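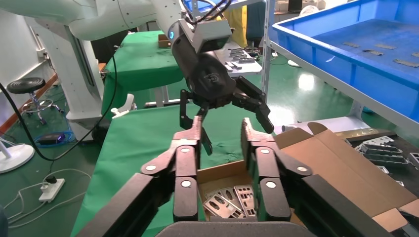

Weekend baker, Heltau Bakery and Café

Heltau is looking for a baker to join the morning team from March. The job is permanent and part-time, 29 hours a week, and includes both weekend shifts. You would be working in the bakehouse behind our shop on Gollska Street, alongside the head baker and one other baker.

We make sourdough, rye, rolls and a short list of sweet things: buns, fruit slices, a seeded tea loaf. Bread goes to our own counter and to a few local cafés and shops. In a normal week we bake 3,000 rolls and loaves, and more before the Easter and Christmas holidays.

What the job involves

Shifts start at 5 am and finish in the early afternoon. You will scale and mix doughs, shape by hand, load and unload the deck oven, and pack the first orders for the van. The last hour is spent feeding the starters, weighing out for the next day and cleaning down. Everyone cleans, including the head baker.

On your weekend shifts you will run the oven on your own for part of the morning once you have been trained. Training takes place on weekday shifts during your first month and is paid at the full rate.

What we are looking for

At least 2 years in a bakery or a professional kitchen. You should be comfortable shaping dough by hand and know how to tell when a loaf is ready to go in. Experience with rye is useful but we can teach it. You need to be able to lift a full flour sack safely, or work with us on another way of doing it. A food hygiene certificate is required by your start date, and we will pay for the course if you do not have one.

There are no buses early enough for the start of the shift, so please think about how you would get here. Bikes can be kept in the yard.

Pay and conditions

We pay by the hour, monthly in arrears, with a higher rate for weekends. The exact rate depends on experience and will be given to you in writing before the interview. Holiday is 5 weeks a year plus bank holidays, pro rata. We close for a week in August, and that week comes out of your allowance. Work clothes are supplied and washed. Shoes are not, but we put money towards a pair each year. Bread is free to take home.

How to apply

Send a CV and a short letter to Kalkidan Tekleab at the shop, by post or by hand at the counter. Tell us what you have baked, where, and when you could start. No photographs, please.

Shortlisted applicants will be asked in for a paid trial shift, followed by a talk over breakfast. We reply to everyone who writes.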